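Week 5 – folding on a bed, cont.

Recap from Thursday: flat surface first, garment second. Spread the sheet or blanket smooth before you put anything on it. Hem, shoulder seam, side seam – know which edge you're holding. Most of the lost marks last time were people grabbing the middle of the cloth and hoping.

Smooth fabrics (tan or brown garment on the white sheet). Pinch a fold, hold the other end, then straighten. Creases across the center come out with a light pull, bunched wrinkles near a seam need the flat of the hand.
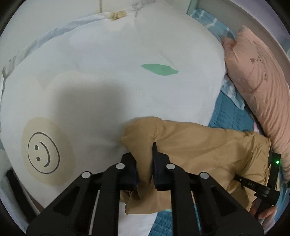 Department of Home and Textile Studies

Order for the practical: lay out, find the long edge, square the corners, fold in thirds, turn over. Dont press down till the corners meet.

Bring one smooth garment and one knit. Worksheet goes to Ilango Suvarna, room 44, before the practical not after. Reading for next week is the chapter on storeage, skip the part on hangers.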